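3.2 Gathering the examples

We wanted the arm to learn packing from people, so Dougal Moffat and I spent October driving it by hand and saving every try, good or bad. We ended up with 1,000 tries in the Kornley set, 166 of them on soft packaging. I'll be frank, those were my favourites and also the biggest headache! A box stays put when you reach for it – a bag sags and folds over just as you get close, and you end up steering half blind.

At first I threw out any try where the wrist view was mostly covered. Iara Barrientos talked me out of it (she was right), and we put 40 of them back in. The learner has to cope with such views when it works alone, so it may as well meet them early. Figure 2 is typical of what it gets.

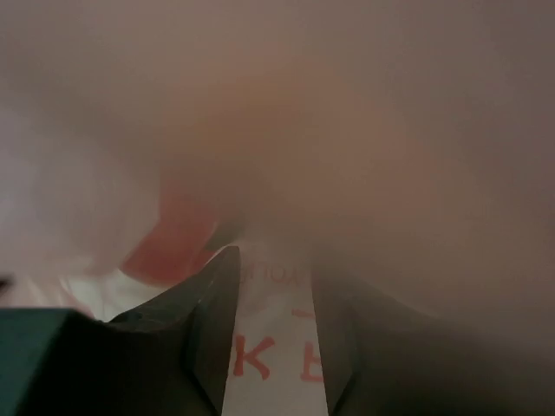
Figure 2. Wrist view with soft, pinkish material close to the lens and a strip with red lettering between the two fingers.

We kept the blur as it was and did no cropping. Each try got a plain label from whoever was driving, and the Olleck tool stored that next to the joint readings.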